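Chapter 7
Writing Rules for Robots That Share a Kitchen

By the end of this chapter you should be able to:
explain the difference between a standard, a site rule and a task rule
write a stop condition that another person can test
set a clearance around a fixture and defend the number you chose
record a simulated trial so that somebody else can repeat it

Rules are where robotics gets really interesting! A good arm can reach almost anything in a household kitchen. Deciding what it should reach for, how closely and under what conditions is the part that calls for judgement, and it is work you can start on today with a pencil.

Start with the sink. A gooseneck faucet is tall, narrow and easy to bump, so any task rule for this area has to say how the gripper may come near it.
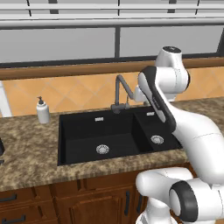
Compare two rules written by students in the Clurnville course. The first reads, "The arm must be careful near plumbing." The second reads, "Within 68 mm of a fixture, the arm moves at its slow setting and stops on any contact it was not told to make." Only the second can be tested -- you could hand it to a stranger and get the same answer back.

Rules also have to say where one work area ends and the next begins. The Hamham site rules, which we follow through the rest of this unit, treat the counter over a dishwasher as its own zone. A dishwasher door swings down into the floor space, and an arm that was clear of everything a moment ago may no longer be.

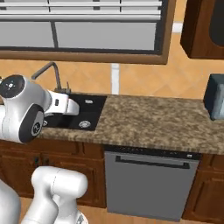
Source: Muñoz kitchen workbook, simulated trials. Reproduced with permission.

7.1 Three layers of rules

A standard applies across many workplaces and changes slowly. A site rule applies to one room and everything in it. A task rule applies to a single job, such as opening an oven door, and may be rewritten several times in an afternoon. When two layers disagree, the stricter one wins until the conflict is written up and settled.

Simulation is a wonderful place to try out the third layer. The Janix exercise set contains 1048 trials, and 846 of them ended without a stop. Resist the urge to call the others failures! A stop that fires when it should is a rule doing its job, and your log needs to show which kind of stop it was.

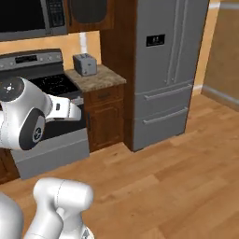

Figure 7.3 Gripper in front of the range, simulated kitchen.

Before you read on, draft a task rule for the oven door. Give it a start position, a speed, a clearance and at least one stop condition. Keep it under 36 words -- you will trade it with a partner in Section 7.2.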